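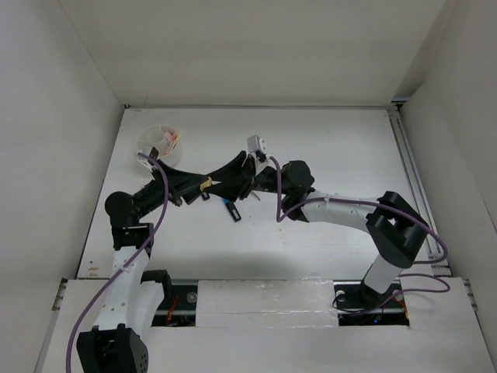

How often should the gripper fingers on a two-arm bench cell be checked for alignment, and does the check have to be made with both arms in position?

The fingers should be checked at the start of each working shift and again after any contact between the two grippers. Both arms should be in position, as an error that is too small to notice on one arm becomes plain when the fingers are brought together.

Posted in Bench Cells, Care and Repair

Drurer Workshop Desk
Our department operates one two-arm cell inside an enclosed bench. The arms hand small parts to each other near the middle of the surface. Since May the right gripper has closed slightly above the left one during handover, and small parts are sometimes turned or dropped. The fault is worse late in the morning. The home position was set again on both arms, and the handover program, number 813 in our list, was not changed. The cell has completed 220 handovers since then, of which 13 failed. We would like to know whether the fingers, the wrist or the cable should be examined first. Our arms carry a small camera above each gripper, and the cable passes from there over the wrist and back along the arm.

Prarero Technical Support Group
Please begin with the cable. A cable that is too short between the camera and the first fastening point will pull on the wrist when the wrist turns, and the pull is not the same in every position. This can produce the fault you describe even when the home position is correct.

Switch off the power to both arms and support them before the joints are released. Turn the wrist by hand through its full travel, slowly, and watch the loop. It should remain slack at both ends and should not fold sharply against the joint housing. If it tightens, release the nearest tie, allow more length and fasten it again. Check the next joint as well; slack gained at the wrist is often taken from the elbow.

Next, examine the finger screws. Remove each finger, clean the seat with a dry cloth and refit it. Tighten the screws in turn, a little at a time. A finger that was refitted over dust will sit at an angle, and the tip will show the error far more than the base does.

Only after these steps should the home position be set again. Run the handover at reduced speed with a part you can afford to lose, and keep hands outside the enclosure while power is on. We recommend 200 cycles before the cell is returned to normal work. Please also record the motor temperature at the start and at the end of the run — a fault that appears only after some hours may come from a warm joint, and that calls for a different repair.

Umodia Learning Center
We had the same problem and changed the fingers. It was better afterward. We did not look at the cable.

Man Equipment Services
The advice given by Prarero is sound. We would add that the bolts holding each arm to its base should be checked before any position is set. On one cell in our care, a base bolt had worked loose by less than a full turn, and two sets of fingers were replaced before it was found. Mark the bolt heads with a paint pen after tightening so that later movement can be seen at a glance. Tools and spare parts should also be kept clear of the handover area during the test run.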